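My grandad's rain book

8 April 2013

So the box from Mum's loft finally got opened at the weekend and I've lost two whole evenings to it. Most of it was curtain rings and old Christmas cards, but right at the bottom was Grandad's rain book – a fat green ledger where he wrote down the rainfall at Masden every single morning before his porridge.

The first entry is from 1931, when he'd have been a schoolboy, and the handwriting is dreadful. It gets better, then it gets worse again, and by the end Gran was clearly doing it for him (she crossed her sevens, he never did). Next to the numbers he put little notes. "Heavy. Hens cross." "Nil. Paavo Valtonen borrowed ladder." A fortnight later: "Nil. Ladder still out." I've gone through that whole summer and I can't find it coming back.

What I love is how little fuss there is. The lane flooded one May and all he wrote was "wet, lane shut, walked round by Lahtinen's". My aunt was born the same week and she doesn't get a mention at all! I rang to tell her and she laughed so much she had to put the phone down.
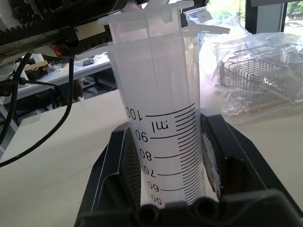
Millilitres, up to the 100 line.

Anyway, I've decided to have a go myself. The garden here is tiny and there's a big sycamore next door, so I doubt my figures will be much good to anybody, but I've bought a notebook and told everyone at work, so I'm stuck with it now. I'm going to do it at seven, before the kettle. My sister gives it 2 weeks.

I'm also slowly typing up the old ledger. I've done almost 80 pages and my wrists are complaining. Some of the ink has gone very pale and there's a whole winter where I can't tell his ones from his fours, so if anyone who grew up near Masden has old diaries with the weather in, please leave me a comment. And if you happen to know what became of that ladder, I'd like to hear about that too.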